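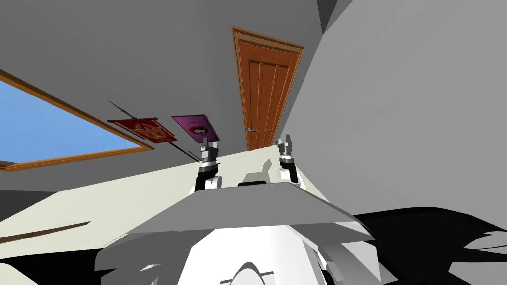 The Briltwood wall paint came recommended by my sister-in-law, who did her whole upstairs in it, and by a sticker on the can promising one coat. I have been promised one coat before. I bought 4 cans of the mid-gray, which Briltwood calls Aasen, and paid 263 dollars with the roller kit. For that money I expected to be proved wrong.

I wasn't, quite. One coat covered our old cream in the sense that you could tell which way I was going. By lamplight it looked fine. By eight the next morning every roller overlap was there to see, and the strip along the ceiling had a paler line where I'd cut in with the brush. The second coat fixed nearly all of it. So it's a two-coat paint, like the others, at a one-coat price.

The label says to leave 4 hours between coats. I left it overnight and would do so again. At 4 hours on a damp Tuesday the test patch in the closet still dragged under my thumb.
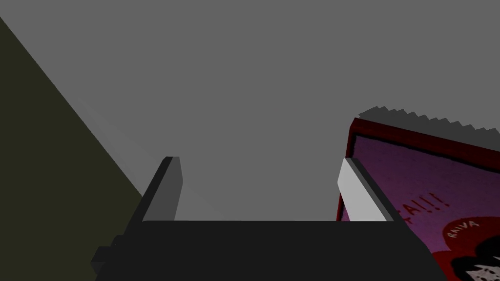

Now the finish. They call it "washable matte," and I tried that too, with coffee, pencil and a greasy thumb. Coffee wiped off with a wet cloth. Pencil came off with some rubbing but left a shiny spot about as big as a quarter, and it has stayed shiny. The thumbprint I can still find if I stand by the door. My old Jillon satin shrugged off all of these, though it did show every dent in the drywall, and the Aasen hides those very well. I'll give them that much.

Smell was mild. Windows open, gone by the second day.

The roller kit I would skip. The sleeve shed lint for the first wall and the tray flexes when it's full – I lost a good splash of paint onto the drop cloth carrying it across the room. A plain Grutport roller from the hardware store did the second coat with no fuss at all.

Linnea Tveit at the paint counter told me the darker shades cover better than the grays. Maybe so, but the sticker on the can is the same.

Three stars. Good color, hides bad walls, needs two coats. Wait for the 30 percent off sale in May, and buy your own roller.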